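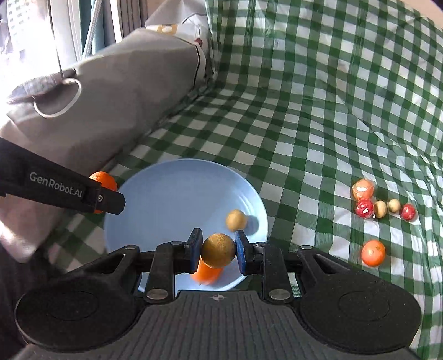 Maldale Lab Reports Fewer Bruised Fruit With Hand-Held Training Method

MALDALE – Researchers at the Trosley Institute have released results from a study on teaching robot arms to handle small, soft fruit. The method, called Lill, learns from people who do the sorting themselves with a two-finger gripper held in the hand.

The team recorded 1440 demonstrations over the spring and summer. In each one, a person used the gripper to move fruit between a plate and the cloth around it. The fruit varied in size, color and ripeness, and some pieces were in shiny wrapping. No robot arm was needed during recording.

A control policy trained on the recordings was then run on a robot arm fitted with the same type of fingertips. It was tested in 310 trials with fruit that had not been used in training. The policy finished the task in 283 trials and failed in 27. Most of the failures involved wrapped fruit, where glare made it hard for the system to judge where the edge of the fruit was. The others were drops, nearly all from the rim of the plate.

The researchers also looked at how much data the method needs. A version trained on 1025 of the demonstrations did almost as well on bare fruit but clearly worse on wrapped fruit.

"Small fruit is awkward. It rolls, and it marks if you press too hard," said Eylül Dağdelen, who led the study. "A person holding the gripper feels that right away and eases off. We wanted to record those small corrections, and it is hard to get them from someone driving an arm with a joystick."

Bruising was checked by hand the morning after each round of tests. Fruit handled by the Lill policy showed fewer marks than fruit handled by the lab's earlier program, which closed the fingers to a fixed width for each type of fruit.

The study has limits. All trials took place on a table, with fruit spread out in ordinary indoor light. The team has not tested deep crates, moving belts or fruit still on the branch. Speed was not a goal – the arm is still slower than a person doing the same job.

The next round of work begins in October at the Wamdale packing station, where the group will record demonstrations with packing staff and add more wrapped fruit to the training set.

The demonstrations, training code and full trial notes will be available to other research groups on request from the institute's Maldale office.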